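Thread on tray layout for the pastry counter. Short posts, one point each. Trays first, plates after.

1/ The Brernasham counter now runs on four stainless trays in a single row along the back of the table. Shallow, open, rounded corners. No lids during service.

2/ Position is counted from the left as you face the table from the plate side. Tray 1 is far left, tray 4 far right. Dorian Masson counted from the other side for most of July and the order sheets from that month are unusable.

3/ The plate goes in front, centered on the row. One plate at a time. Scalloped rim is fine - the wavy edge gives you something to grip and does not affect stacking up to 40.

4/ One croissant per tray. Two will fit if you push, but the layers crush where they touch and you end up with flakes in the corners. 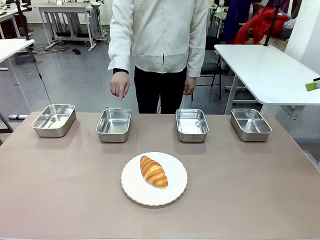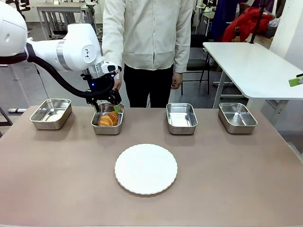
Croissant on the plate in the first, in the second tray from the left in the other. Four trays both times.

Berisha Counter Service - Pastry and Display

5/ Tray 2 is the default for a single item. It is close to the plate and leaves tray 1 free for returns.

6/ Flared rims collect butter on the underside. Wipe under the rim before you wipe the floor of the tray. Busisiwe Moodley has been saying this for a year and she is right.

7/ Brushed steel throws a lot of glare under ceiling lights. An empty tray can look like it has a sheet of paper in it. Check from a second angle before you log it.

8/ Spacing: leave a hand's width between trays at minimum. A wider gap in the middle is acceptable. Trays touching is not - you can't lift one without dragging the next.

9/ Stock as of Sun 29 March: 73 trays, 214 plates. Nine trays have bent corners and are set aside. Please stop putting them back on the shelf.

10/ Labels go on the table edge, never on the steel. The adhesive leaves a ring and Gaëtan Moulin is out of solvent until the next order.

11/ Plate sizes get their own thread. Send tray questions to Noémie Brunet.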